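Parte 2 – Regular o tear e montar a urdidura

Se chegou até aqui, o tear Givent já está de pé e com os pedais presos. Eu demorei um domingo inteiro nessa fase (e ainda tive de desmontar o rolo de trás, que tinha posto ao contrário!), por isso não desanime se for devagar.

1. Encoste o tear a uma parede e trave as duas cavilhas laterais. Ouve-se um estalido seco em cada uma.

2. Corte os fios da urdidura. Para um cachecol simples eu uso 85 fios de algodão, todos com o mesmo comprimento, mais dois palmos de folga para os nós.

3. Passe os fios pelo pente, do centro para fora. Comecei uma vez pela ponta e fiquei com tudo descaído para a esquerda.

Nota: o pente da Drekside também encaixa, mas é mais apertado e com lã grossa prende.

4. Ate os fios à vara da frente em grupos de 8. Nó simples primeiro, laçada depois – assim ainda dá para corrigir.

5. Rode a manivela até sentir resistência e passe a mão aberta por cima dos fios. Se algum ceder mais do que os vizinhos, desfaça a laçada desse grupo e puxe outra vez.

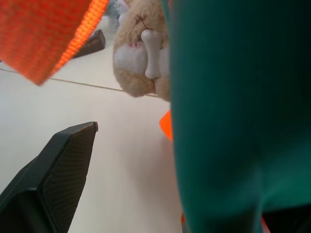
A tensão é mesmo a parte que mais custa a apanhar. A Xuelian Tan, que me ensinou a tecer em Odidville, afinava a urdidura de ouvido, dedilhando os fios como se fosse uma viola, e eu ainda hoje não consigo! Fico-me pela mão aberta e volto a verificar passada quase uma hora, que o algodão vai cedendo.

CUIDADO: nunca solte o travão do rolo com a urdidura esticada. A manivela roda sozinha e bate com força nos dedos. Alivie primeiro dois dentes, segurando sempre o punho.

6. Teça umas carreiras com fio de desperdício até as falhas entre os grupos fecharem.

7. Carregue a lançadeira Hao sem a encher demais. Se o fio passar da borda, vai roçar na urdidura e desfiar.

Quando as carreiras de desperdício estiverem direitas, passe à Parte 3, onde explico os pedais e a ordem das passagens.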